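Paper clip tidy at the Sternska office

May 24, 2025

I've written up some odd local goings-on for this page, but sorting paper clips at Sternska may be my favourite so far! The big meeting table got a proper clear-out, and out came the white basket.
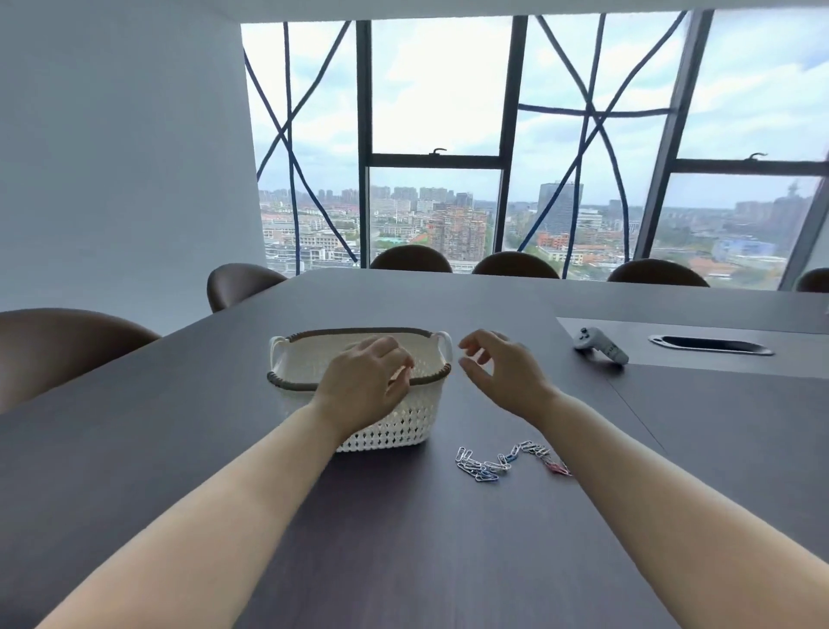 I'd gone along for the tea, really -- and ended up hooked. The final tally was 739 paper clips, plus 191 binder clips, which go in a drawer of their own.
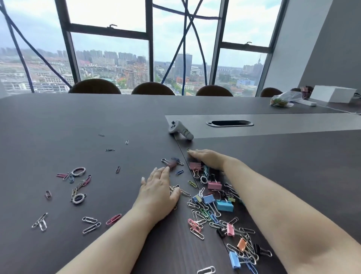
Sorin Dumitrescu reckons half of them came back from the Voicu branch on old invoices, and he'd like the coloured ones kept separate this time. Fair enough, I say. The pink ones always go first in our house.

Chains are the fiddly bit. You have to unhook them link by link, and I managed 15 before my thumbs gave up.
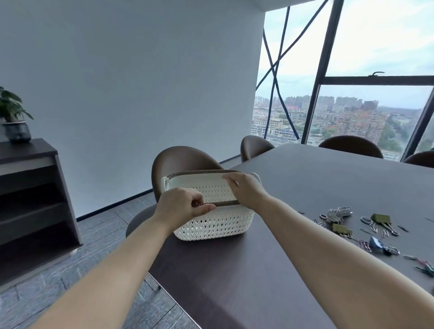
Any spares are off to the craft club at Lolleven, where they're after clips for a bunting project. Drop yours at the front desk until the end of May -- no rusty ones, please. 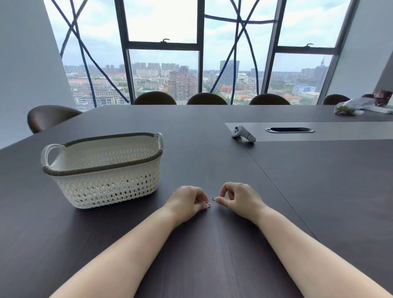

Fiddly work at the big table, with the basket close by.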